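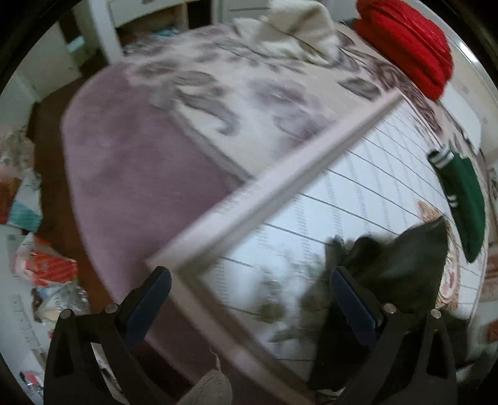 *Knitted piece on mauve cloth.*

# ovley-seizures

Small table of illegal goods seized and destroyed by police in Ovley and Flarnville. Mostly fireworks, some fuel, some counterfeit alcohol. Built from press notices and the district bulletin. 508 rows, one per seizure.

Last update: 12 March 2022

## Files

- `seizures.csv` – main table, UTF-8, comma separated
- `places.csv` – place names and the spelling we settled on
- `notes.txt` – odd rows, read before you complain
- `raw/` – text of the notices, one file each. 4 missing, see below

## Columns

| column | what |
|---|---|
| `id` | never reused |
| `date_seized` | blank if the notice only gives a date destroyed |
| `date_destroyed` | often weeks later |
| `place` | matches `places.csv` |
| `goods` | fireworks / fuel / alcohol / other |
| `units` | as printed. Boxes are NOT converted to pieces |
| `unit_type` | piece, box, liter, kilo |
| `injuries` | only if the same notice mentions them |
| `source` | file name in `raw/` |

## Known problems

- Units are a mess. One notice says 4000 pieces, the next one on the same raid says 100 boxes. Kept both, linked in `notes.txt`. Don't add up `units` without filtering on `unit_type` first.
- Injuries badly undercounted. Hospital numbers are not in here. Do not use this for injury rates, please.
- Flarnville stopped publishing for a while and then put out a batch all at once. Dates in that batch are the publishing date, flagged `late`in the notes.
- Four raw files lost when the old bulletin site went down. Rows kept, typed from Stanisława Mazurek's printouts.
- "Other" is too big. Needs splitting – not this month.

## How it was made

Yufang Zou copied the notices, Valentyna Sydorenko coded the goods column. Yulan Yuan re-coded a sample blind and the disagreements were nearly all fuel vs other. Place names cleaned with the Hularora script (`clean_places.py`, needs Python 3). Run it from the top folder or it wont find anything.

## To do

- [ ] split "other"
- [x] fix duplicate ids in the Flarnville batch
- [ ] ask the Ovley press desk for the missing notices again
- [ ] translate the column notes, Yutong Cui has a draft

## Use

Free to reuse, credit the Eyvindsson archive. Names of people arrested were taken out of the raw text on purpose and we won't send them. If you spot one we missed, open an issue with the file name only – don't paste the name in teh issue.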